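Festby v Florness - Tunstall off at half time, anyone know?

hosonender
Anyone at the ground hear what's up with Tunstall? Came off at the break holding his hamstring, didnt come back out to the bench. Two months out then 45 mins and gone again. Gutted for him.

mayuree_k
Was behind the dugout. Physio had ice on the back of the thigh, left leg I think. He walked down the tunnel on his own so fingers crossed.

row38
Should never have started. Cup game, against Florness, at home. Play the kid.

hosonender
Played the kid last round and everybody moaned. Tunstall needs minutes from somewhere.

row38
Minutes yes. 20 off the bench. Not a start on that pitch, it was a bog by kickoff.

SPhetsri
Pitch was fine. Been worse in September. Gate was 1,101 by the way, best of the season.
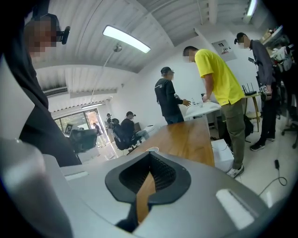 Gray housing, ribbed black pad in the middle

duangjai_r
Coach said after the game he'll be assessed tomorrow morning and they won't rush him. Same words as last time, and last time was eight weeks.

mayuree_k
Last time was the calf tho. Differnt injury.

row38
Same leg. You come back early from a calf, you run funny, the hamstring goes. Seen it loads.

hosonender
You a doctor now?

row38
No, just watched a lot of left backs limp off.

SPhetsri
Nicholas did ok second half. Got caught once for their goal, otherwise tidy. 102 games for the reserves, he's earned a run.

duangjai_r
Caught twice. The one they hit over the bar was his man as well.

SPhetsri
Ok twice. Still won 2-1.

mayuree_k
Who've we got next round? Draw is at 7pm I think. Anyone but Hoson away - that bus ride, no thanks.

hosonender
Hoson away would be a great day out, behave.

row38
With Nicholas at left back against their winger? Good luck.

mayuree_k
Will post if I hear anything on Tunstall. Surachet usually knows by lunch.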